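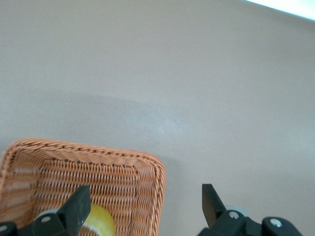
Tabletop, gray-beige, matte

Plaldale Community Seed Library
Minutes, spring meeting, 6/4/23

Present: Fumiko Sakamoto (chair), Ulises Herrera, Gunvor Sundqvist, Yae Hattori (minutes)
Regrets: Junpei Yagi

Started at 2:10 p.m. Minutes of the last meeting approved with one fix: the bean Gunvor brought was a pole bean, not a bush bean.

1. Seed swap
What a turnout! 51 people came through the door, our best yet, and the squash table was picked clean by noon. Fumiko read out a lovely note from a family in Prellano who drove over for the heirloom tomatoes and went home with peas as well. Everyone agreed to hold it again next year in the same hall. Ulises would like a second table for flowers – he has so much calendula he is giving it to his mail carrier.

2. Germination tests
Gunvor tested 11 of the older packets. Most did very well. The Kikuchi cucumber, which we had nearly given up on, came up strong and is already climbing in her yard. Two lots of onion did nothing and will be composted. She will test the lettuce next and would be glad of help with the labels.

3. Envelopes
We are down to roughly 30 of the small ones. Yae to order more in plain brown. Motion by Ulises, second by Gunvor, all in favor.

4. Plovier Street beds
The city has said yes to the beds! Soil comes Thursday. Junpei sent word that he can lend a wheelbarrow and a hose but needs the hose back. We talked for a good while about corn. Fumiko is for it, Gunvor worries about shade on the peppers. Left open until we have walked the site.

5. Other business
Seed saving class moved to November so the dry beans will be in. Ulises to teach it, Yae to help with the screens.

Adjourned 3:25 p.m. Gunvor sent everyone home with rhubarb.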